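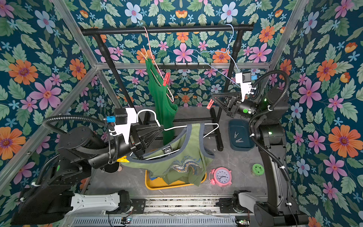 Madeo, guia de montagem e arranque
Secção 4: O módulo de cabides (dois braços)
Revisto em 19/12/2025

Se chegou aqui, já tem os braços presos aos carros da calha, os cabos dentro dos tubos corrugados e a célula ligada à corrente. Ótimo, a parte pesada está feita! Esta secção trata do módulo de cabides: pôr o cabideiro no sítio, ensinar as câmaras a encontrá-lo e pendurar a primeira peça de roupa. Montei este módulo umas quantas vezes na oficina de Prestham antes de escrever isto, e deixei nas notas os disparates que fui fazendo pelo caminho.

Conte com uma tarde. A mim, a calibração sozinha leva 54 minutos quando corre bem (e uma boa parte desse tempo é o programa a trabalhar e eu a beber café).

4.1 O que ter à mão

O cabideiro de mesa, já com a base aparafusada
Cabides de arame ou de plástico, de preferência em cores diferentes
Molas da roupa (servem as de plástico e as de metal)
Um tabuleiro baixo para as molas
Duas ou três camisolas de alças leves
A chave sextavada do saco pequeno, aquela que se perde sempre

Nota: o saco de peças traz cabides suficientes para começar, mas os cá de casa também funcionam. Só não recomendo os de madeira grossos, que a garra agarra de lado e depois roda.

4.2 Colocar o cabideiro

1. Com os braços em repouso e a paragem de emergência premida, ponha o cabideiro ao fundo da superfície de trabalho, com a barra de cima paralela à calha.

2. Meça da frente da base até à calha. O valor de fábrica é 89 cm. Se a sua bancada for mais curta, pode aproximar o cabideiro, mas tem de escrever a distância nova no ecrã Espaço, campo Profundidade, antes de passar à frente.

3. Empurre a barra de cima com um dedo. Se baloiçar, reaperte os parafusos da base. Parece um pormenor e não é: foi a primeira coisa que o Satish Warrier me mandou ver quando lhe telefonei a queixar-me de que o braço falhava a barra, e claro que era isso.

4. Pouse o tabuleiro das molas do lado do braço direito. Com ele à esquerda também dá, desde que troque os papéis dos braços no menu Tarefas (ver 4.6).

5. Afaste tudo o que não quer ver empurrado. Um objeto pequeno em cima da mesa não impede o arranque, mas o programa não o contorna se não o tiver registado.

CUIDADO: não meta as mãos entre o cabideiro e os braços com a paragem de emergência solta, mesmo que pareça tudo parado. Os braços podem estar só à espera da imagem seguinte.

4.3 Verificar as câmaras dos punhos

Cada braço tem a sua câmara presa por cima da garra, e é com ela que faz a aproximação final. Antes de calibrar, gosto de levar cada câmara a passear devagar pelo canto do cabideiro, em modo manual, para ver o que ela vê.

1. Solte a paragem de emergência e escolha Manual, velocidade Lenta.

2. Leve a garra até junto da base do cabideiro. Devem aparecer no monitor as duas pontas da garra, ao fundo da imagem, e entre elas o pé do cabideiro.

3. Se só vir uma das pontas, a câmara está torcida no suporte. Desaperte-a com a chave sextavada, rode um nadinha e volte a apertar.

4. Repita com o outro braço. Sim, mesmo que o primeiro tenha ficado perfeito!

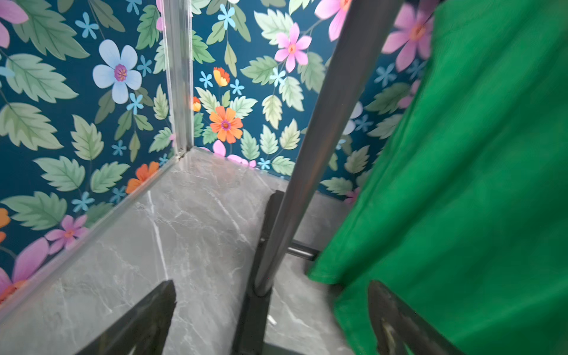
Câmara do punho apontada ao pé do cabideiro: as pontas da garra em baixo, o tecido verde à direita.

Nota sobre tecido à frente da câmara: uma peça pendurada pode tapar um bom bocado da imagem. Para esta verificação não faz mal nenhum, desde que se veja o pé do cabideiro. Para a calibração faz, por isso retire a roupa toda antes de seguir para 4.4.

Nota sobre paredes com padrão: perguntam-me muito se a célula precisa de fundo liso. Não precisa. Usei papel de parede às flores e o programa encontrou o cabideiro sem ajudas. O que o atrapalha a sério são os reflexos, sobretudo em remates brilhantes nos cantos. Se a calibração falhar sempre do mesmo lado, mude o candeeiro de sítio antes de mexer em mais alguma coisa.

4.4 Calibrar a barra

1. Abra Calibração, Barra superior.

2. Leve a garra esquerda até ficar por cima da ponta esquerda da barra, sem tocar. Prima Marcar.

3. Faça o mesmo com a garra direita na ponta direita.

4. Prima Iniciar e afaste-se. Os braços vão recolher 17 pontos, cada um do seu lado, e pelo meio fazem umas pausas compridas. Não é avaria. (Na primeira vez desliguei tudo à terceira pausa e tive de recomeçar, com a Davina McIver a rir-se do outro lado da bancada.)

5. No fim aparece Barra aceite ou Barra recusada. Se for recusada, volte ao passo 3 de 4.2 e empurre outra vez a barra com o dedo.

Se aparecer o código 309, o programa perdeu a imagem de uma das câmaras a meio do movimento. Quase sempre é a ficha junto ao punho, que vai cedendo com as voltas do cabo. Prima a paragem de emergência, encaixe a ficha até ouvir o clique e repita a calibração desde o passo 1.

4.5 A primeira peça

Agora vem a parte gira. Comece com uma só peça, num cabide de arame, e deixe as coisas complicadas para depois.

1. Vista a camisola no cabide à mão, com as duas alças bem assentes. O programa também sabe fazer isto sozinho, mas é a Secção 5 e pede mais paciência.

2. Ofereça o cabide à garra direita com o gancho virado para cima e prima Fechar garra. A pega deve ser no gancho. Se a garra apanhar o arame mais abaixo, o cabide fica a balançar e a aproximação sai torta.

3. Tire a mão, confirme que as luzes do punho estão verdes e escolha Pendurar, Uma peça.

4. Acompanhe com a mão perto da paragem de emergência. O braço levanta o cabide, procura a barra e só então baixa o gancho.

5. Quando a garra abrir, espere que o braço volte ao repouso antes de tocar na roupa. 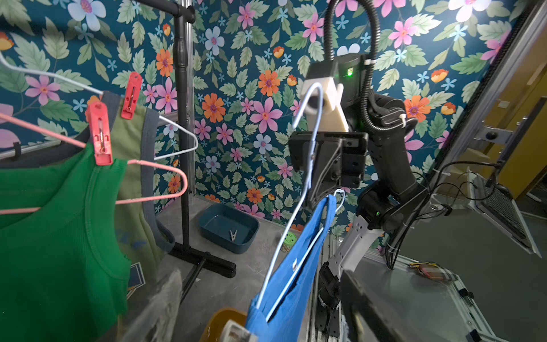
Pega pelo gancho: cabide azul-claro na garra, com um top azul. À esquerda, peças presas com molas vermelhas.

Se o cabide vier inclinado na garra, não entre em pânico. O programa aceita uma boa dose de inclinação e corrige-a no fim. O que não aceita é a roupa enrolada à volta da ponta da garra; nesse caso prima Pausa, abra a garra em Manual com a outra mão a amparar o cabide e volte ao passo 2.

4.6 Acrescentar as molas

Nesta tarefa o braço esquerdo segura o cabide e o direito prende a mola. Pode trocá-los em Tarefas, Papéis, e o programa pede-lhe que confirme também a posição do tabuleiro.

1. Ponha as molas no tabuleiro, deitadas e afastadas umas das outras. Amontoadas, o braço pega em duas e desiste.

2. Escolha Molas, Plástico ou Molas, Metal. A força da garra muda de uma opção para a outra, e com a errada as de metal saltam.

3. Dê o cabide com a peça à garra esquerda, como fez em 4.5.

4. Escolha Prender, Ombro. Os outros pontos do menu ficam para quando este já sair bem.

CUIDADO: use óculos nas primeiras tentativas com molas de metal. Uma delas foi parar atrás do monitor e ainda lá deve estar.

A opinião de quem já usou o módulo até se fartar: a pega pelo gancho é excelente, o melhor do conjunto. As molas são mais caprichosas. Com tecidos finos prendem bem, com malha grossa eu ainda acabo por pôr a última à mão. A equipa do Madeo diz que em março sai uma atualização para isto, e quando a tiver instalada mudo esta parte do guia.

4.7 Antes de desligar

1. Retire qualquer cabide que tenha ficado numa garra.

2. Escolha Repouso e espere que os dois carros parem.

3. Prima a paragem de emergência e só depois desligue no interruptor.

4. Guarde a calibração com um nome que reconheça. As minhas chamam-se Whitelaw e Murness, que são as duas bancadas onde uso o módulo, e nunca mais carreguei a errada.

Se mudar o cabideiro de sítio, nem que seja para limpar a mesa, repita 4.4. A vestir camisolas no cabide com os dois braços começamos na Secção 5.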